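The Loft of a Pillow
By Torquil Nisbet

Pillow fillings are sold by feel, and feel is hard to write down. The trade measures two things instead: fill power, the volume a given weight of filling will occupy under a light standard load, and recovery, the share of that volume that returns after compression. A filling can score well on the first and badly on the second.

Down does well on both when it is clean. Each cluster is a core with fine filaments running out in every direction, and the filaments of neighboring clusters push against each other without locking together. Oil, sweat and detergent residue make them stick, and the pillow goes flat in patches.

Polyester works differently. The fiber is crimped by machine, often hollow, and usually coated with silicone so that strands slide. At Gernholm, a small filling plant, Ishbel Ogilvie tests batches of crimped fiber in a press that holds 50 samples at a time. A sample is squeezed 200 times and left to rest overnight before its height is read. The better grades come back to 74 percent of their starting height. Cheaper ones lose their crimp early and form the hard lumps familiar from spare-room bedding.

"The crimp is the spring," Ogilvie says. "Heat takes it out faster than weight does." She advises a low dryer setting for anything filled with polyester.

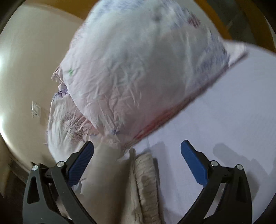 A thin white cover with scattered printed marks. Light fabrics crease easily over a full filling.

The cover matters more than most buyers assume. Down needs a tight weave, since a quill will find any gap, but a tight weave also slows the air leaving the pillow when a head goes down. The result is a firm first contact and a slow sink. Fiber fillings can use a more open cloth - they do not leak in the same way - and respond more quickly.

Seams are the other route for air. Jardine, which sews covers for several bedding firms, changed its edge stitch in August after returns showed filling working out at the corners. The new stitch is shorter and uses a finer needle. It adds around 175 stitches to each pillow.

Latex and foam avoid the problem by being a single piece. They hold their height well but store heat, and most cannot be machine washed. Shredded foam sits between the two types: it can be pushed into shape, and it needs shaking out every few days.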